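Work Table and Small Parts Checklist – Vilela site, room 4
Checked Friday by Inês Rebelo. Comments mine unless marked LR (Laurinda Rocha).

1. Table stands level, no rocking
Pass. I leaned on all the corners. The last sheet also said pass, and that time one foot was on a folded napkin, so I looked underneath this time.

2. Top free of chips, cracks and raised edges
Pass with a note. I ran a hand along the edges and found one rough spot on the underside. It has been reported twice as "sanded." I don't believe it was.

3. Surface cleaned before use
Unclear. The log has initials for every morning in January, all in the same pen and, to my eye, all written at one sitting. Cleaner on the shelf is Flindeo, which the label calls residue-free. I wiped a patch with a damp white cloth and the cloth picked up a film. Wipe down again with plain water.
LR: Done. Will start a new log sheet.

4. Only the pieces in use are on the table
Pass. Small colored cubes, set out near the middle. I would like it to look this way when there is no inspection coming.
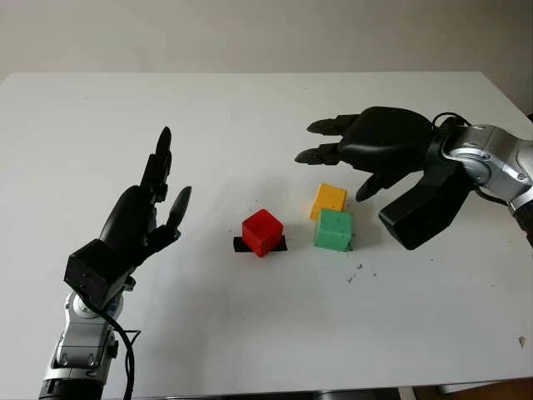 Why keep the cubes near the middle of the table?
Pieces close to an edge get knocked to the floor by sleeves and elbows, and a small cube on the floor is easy to step on.

5. Cubes sound, with no splinters, sharp corners or flaking color
Pass for the ones I handled. The supplier, Fakix, says the color can't rub off. I rubbed one with a wet cloth for a minute and nothing came away, so for now I'll take their word.

6. Spare pieces stored in a closed box
Fail. The box was closed but the latch was broken, and tape is not a latch. The label says 400 pieces. The stock sheet says 93. Somebody should find out which is right before ordering more.
LR: Label is left over from the old box. New latch requested.

7. Floor under and beside the table clear
Pass, after I moved a bag.

8. Non-slip mat
Fail. The Flekex mat is curling at one corner – a trip hazard, whatever the catalog says about it lying flat. Take it up until a replacement comes.
LR: Mat removed.

Items 3, 6 and 8 stay open until I have seen them myself.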